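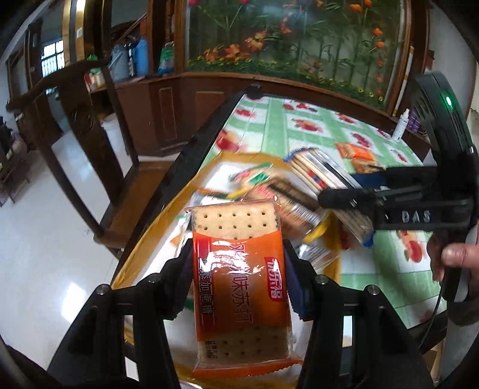
Most of the mail we get at Bradby Used Car Notes concerns additives, battery gadgets and extended service plans, and most of it starts with a claim somebody read on a forum. We have tried to answer the regular ones below. Our view is that a car is a machine with a maintenance schedule, and that anything sold on top of the schedule should have to prove itself. Packaging proves very little. A cracker in a clear wrapper with a wide orange label at least lets you see part of the cracker, holes and all, before you buy. A bottle of engine treatment gives you a picture of a piston and the word "advanced."

Last revised November 2018

Do I need a fuel system cleaner at every oil change?

No. The quick-lube places like to add it because it takes a minute to pour in. If your car runs well and you buy decent gas, we have never found a reason to do it that often. Some cleaners do remove some deposits. That is a long way from saying your engine has deposits worth removing. Ask the person at the counter what symptom they are treating.

The shop showed me a dirty air filter. Is that a scam?

Not necessarily. Filters get dirty, and that's the job. What we'd question is the price of the replacement and whether the filter you were shown came out of your car. Pull your own. On most sedans it is two or more clips and a plastic lid, and the owner's manual has a drawing. If you can't see light through it when you hold it up to a bulb, change it. A little gray on the pleats means nothing much.

What about the cabin filter?

Same answer, except it's usually behind the glove box and more annoying to reach. A clogged one gives you weak airflow and sometimes a musty smell. It won't hurt the engine, whatever the service writer implies.

Is the Stakberg battery conditioner worth buying?

We had one on a tired battery in a 2-door that sits most of the winter. After five nights on the conditioner the battery still wouldn't hold a charge through a cold weekend. The maker says it can "revive" batteries. Ours was past reviving, which the instructions may or may not admit, depending on how you read the fine print. A plain maintenance charger would be our pick for a car that sits, and a new battery for a car with a bad one. Have the old one load tested first. Plenty of parts stores will do that free, though remember that they sell batteries.

My car is hard to start after a short move in the driveway. Should I worry?

It depends on the car. Some engines dislike being started cold and shut off right away, and the plugs can get wet with fuel. If it catches after a few tries and then runs normally, let it warm up properly and see whether it happens again. If it keeps happening, look at plugs, coils and the battery before you let anybody talk you into an injector job. We've heard from owners who paid for injectors and still had the same old plugs in the engine.

Can I trust a used car that comes with "full service history"?

Read it first. A folder can be thick and still have holes in it. We looked at a Raltton wagon with a fat stack of receipts, and 6 of them were for tires, wipers and washes. There was no transmission service anywhere. The seller said it had "lifetime fluid." Ask whose lifetime. We'd want to see dates and mileage on every slip, and we'd want the mileage to climb in a believable way from one to the next.

Does the Mabula service plan pay for itself?

For the company, presumably. We read the contract, and the list of things it leaves out runs to five pages. Wear items are out. Anything related to "prior condition" is out, and on a used car that phrase could be stretched over nearly everything. You also have to keep every receipt and use approved shops. Some people like having a fixed monthly bill and will buy it anyway. Fine, but put the same money in a savings account for a year and see how you feel.

How often should I change the oil?

Whatever the manual says, using the severe schedule if you mostly make short trips or tow. The sticker on the windshield was written by the people who sell the oil change. We're not saying they are always wrong. Turbo engines and some high-revving ones do better with shorter intervals, and a few burn oil by design, so check the dipstick between changes. This is the one habit we push without any reservations.

Will premium gas help my engine last longer?

If the manual says premium is required, use it. If it says recommended, you may lose a bit of power on regular and that's probably all. If it says regular, premium is a donation. We get more angry mail about this answer than any other — and so far none of it has come with a measurement attached.

The check engine light went off by itself. Am I done?

Maybe. A loose gas cap can do that. So can a fault that comes and goes. A cheap code reader will often show you a stored code even after the light is out. Write the code down before you clear anything. When you're buying a used car, be wary if the reader shows that the monitors haven't finished running, as it can mean somebody wiped the codes or unhooked the battery recently. There are innocent explanations. Drive it for a few days, if the seller will let you, and read it again.

Do you take money from any of the companies mentioned here?

No. We bought the battery conditioner at full price and we'd like that money back. Readers send us samples and flyers now and then, and neither one gets a product onto this page.

Can you diagnose my car by email?

No, and be careful with anyone who says they can. Send us the model, the mileage and what has already been replaced, and we'll tell you what we would check first. Replies are slow in November on account of everyone's battery dying at once.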